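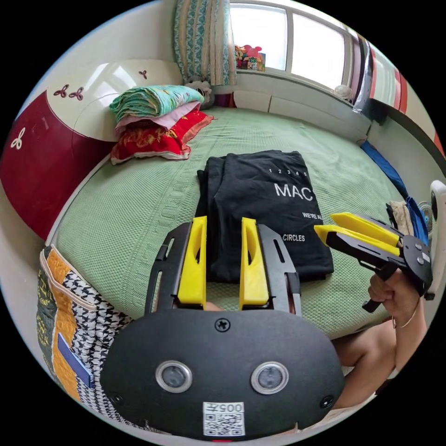

Black T-shirt, folded into a rectangle.

3 min read

I have never trusted folding advice. In January I read a post by Ostap Yurchenko, who claims you can fold any T-shirt in under 27 seconds and that it will stay folded for good. Stay folded where, exactly? In a museum?

Still, I gave his method a try on the bed, on top of the green bedspread. A waffle weave is supposed to grip the cotton so the sleeves don't slide. Maybe. I couldn't tell much difference from the kitchen table.

My bigger complaint is the stage before the fold, which these guides skip. They start with a shirt lying perfectly flat. Mine start like this:

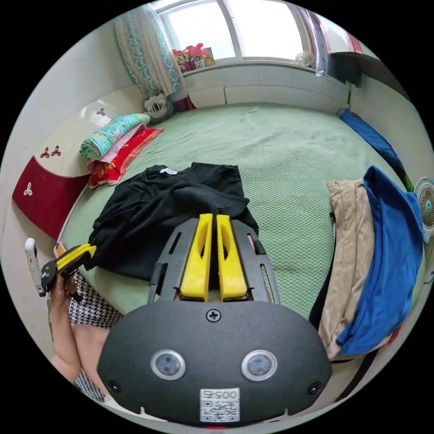 and by the time I've found the collar and pulled the hem straight, the 27 seconds are long gone. Pants and collared shirts are worse. I hang those – always have – and I'm not paying 49 dollars for the Presport folding board to be told otherwise.

I'll give it until spring. The drawer sticks either way.

Recent posts
Do you need 100 hangers?
The Kokel drawer divider, six weeks on
Ironing sheets: why?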